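Reconditioned label printers, from our workshop in Jirkcombe

I get asked for label printers more than anything else these days, so I've finally given them a page of their own. If you send parcels, price up shelves or stick dates on jam jars, you'll know how quickly a cheap one drives you up the wall!

The one I keep most of is the Aidoo 600. It's a thermal printer, so there's no ink and no ribbon to buy, just the rolls. It takes labels up to four inches wide, plugs in by USB and will happily sit on the end of a packing bench for years. I've had one going by the till since I opened (it's ugly, it's beige, I love it).

Every printer I sell gets stripped down and cleaned, and I put in a new roller whether the old one looks tired or not. Then I run 37 test labels through it, mostly barcodes, and scan the lot. If one won't scan, the printer goes back on the bench. You also get a six-month guarantee from me — bring it in or post it back and I'll sort it out.

If you print all day long, have a look at the Aidoo 803 instead. It's heavier and a bit noisier, but it has a proper metal cutter and a network socket, so the whole office can share it. I don't get many of those in, and they tend to go quickly.
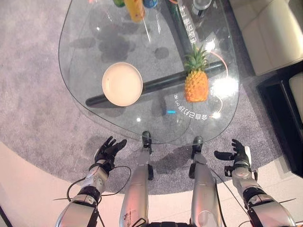 Rolls are kept in stock for both models. I buy mine from Cakitz because the glue holds on cardboard even in a cold van, and I've tried plenty that didn't. Ask for the plain white ones unless you really need colour.

Delivery is free in Jirkcombe and Willcombe, and I'll set the printer up on your computer while I'm there if you like. Anywhere else it goes by courier, boxed with a power lead, a USB cable and a starter roll. Got an old Aidoo in a cupboard? Tell me the model and what it's doing wrong, and I'll give you a part-exchange price — even the dead ones are handy for spares.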